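Can a Robot Do the Chores Yet?
Student Project Report
Jericho Sison
Mar 6, 2019

1. Introduction

My grandmother has been promised a robot maid since before my mother was born. She still does her own dishes. When our class was asked to pick a question and chase it for a term, I picked hers: can a machine do ordinary chores yet, the kind you do at home or on the floor of a small shop? I chose picking things up and putting them where they belong, since so much of housework is exactly that (toys, cups, socks, mail), and so is a lot of the work at a packing bench.

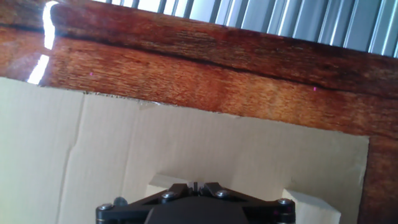
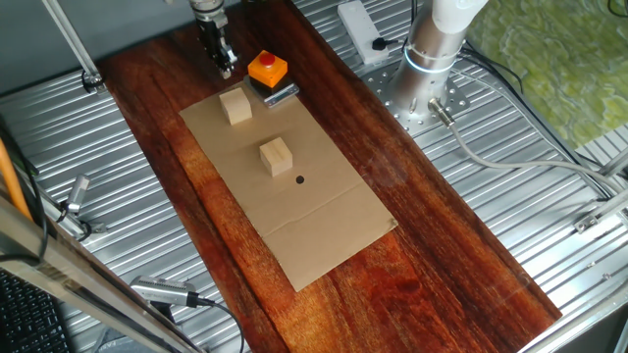

Figures 1 and 2. The blocks on their cardboard sheet, from the gripper's own camera (Fig. 1) and from the camera that looks over the table (Fig. 2).

2. Why blocks

I wanted to start with cups! My instructor talked me down to blocks, and I'm glad. A small cube has flat sides, it doesn't roll, and it doesn't break when you drop it, which we did a lot. If an arm can't tidy a cube, it has no business near a wine glass. The two cubes in Figure 2 are pale wood, and the black dot on the cardboard is a fixed spot I could measure from when a run went wrong.

The cardboard came in after the first week. The board underneath has a lovely dark grain, but look at the glare on the varnished wood in Figure 1. Shine like that is hard on a vision program. Ours kept finding "edges" in the reflections, and the arm would set off very confidently toward a patch of light. Plain tan cardboard gave it a calmer background. Of course, most people do not cover their dining table with cardboard so that a robot can clear it, so I count this as a point against the robot and come back to it in section 5.

3. The job

Each run was one small chore. The arm had to find a cube, close on it, lift it, carry it and set it down at the place I had chosen. I started with the goal spot always the same and the cubes always in the same starting places. Then I made it harder by turning the cubes a little, then by moving them closer together, and last by moving the goal.

The program is called Flonduleo. I wrote the part that decides which cube to go for and in what order, and the part that keeps the log. The grasp planning came from an older class project called Zustik, which I changed so that it would try again after a miss. The first version simply carried on, very politely carrying nothing across the table and setting nothing down.

I counted a run as good only if the cube ended up at rest inside the goal area with no help from me. A cube that landed inside and bounced out was a miss. So was a cube that I nudged, even if I only nudged it because I felt sorry for the arm (this happened once, and it's in the log).

4. Results

I did 90 runs in the final round, after all the practice ones. With the cubes square to the arm and spaced well apart, it was really good, better than I had dared hope in the fall. It was also the same every time. I would get bored and sloppy by the end of an afternoon and the arm would not.

There were 16 misses in the final round. I read back through the log for every one of them, and they fall into three kinds.

Turned cubes. When a cube sat at an angle, the fingers sometimes met a corner first and pushed the cube away. A person's fingers give a little and sort this out without any thought. Ours don't give.

Neighbors. With the cubes close together, the arm would pick one and knock the other. The first cube got home fine, but by then the second was somewhere the plan didn't expect it to be.

Curling cardboard. I did not see this one coming at all. The sheet is a bit wavy and has a crease in it, so a cube can sit slightly higher or tipped. A very small change in height was enough to spoil a grasp. I spent two days blaming my code before I laid a ruler on the sheet.

The log from practice and final rounds together has 2,798 lines. I have read more of them than I ever wanted to, and I'd tell any student starting a project like this to write the log first. Mine began as a few print statements and I lost a whole afternoon of early runs to that.

5. So, can it do the chores?

Not mine. But I came away more hopeful than I went in, and I want to be careful to split the question in two.

On a shop floor I think the answer is already yes for some jobs. If the parts are all alike, arrive in the same place and go to the same place, then a setup no fancier than ours would be useful. I spent a morning at Evari, a small packing shop in Toledo, to see what people there do with their hands. One woman was putting plastic caps in trays, and I kept thinking, our arm could do that. Then she picked a cracked cap out of the bin without looking down, threw it in the scrap and kept talking to me. Our arm would have packed it.

At home it is much harder. The things are all different, the light changes, and the table is shiny. My own desk right now has a mug, a charger, half a sandwich and a library book on it, and each of those needs its own way of being held and its own idea of where it goes. Deciding where things belong may be a bigger part of tidying than the lifting. In our project I did all of that deciding before the arm ever moved.

Time is the other thing. I can put two blocks away before the arm has finished lining itself up on the first. A slow robot could still be worth having if it worked while you were asleep, though my grandmother says she would not sleep with it moving around.

6. What I'd do next

I'd glue the cardboard to something stiff, or better, get rid of it and teach the program to cope with shine. I'd try softer finger pads to help with the turned cubes. I also want the arm to look again after each pick, so that a bumped neighbor is just a cube in a new place. That change is half written, and I'm hoping to have it running by June.

After that, cups. Plastic ones.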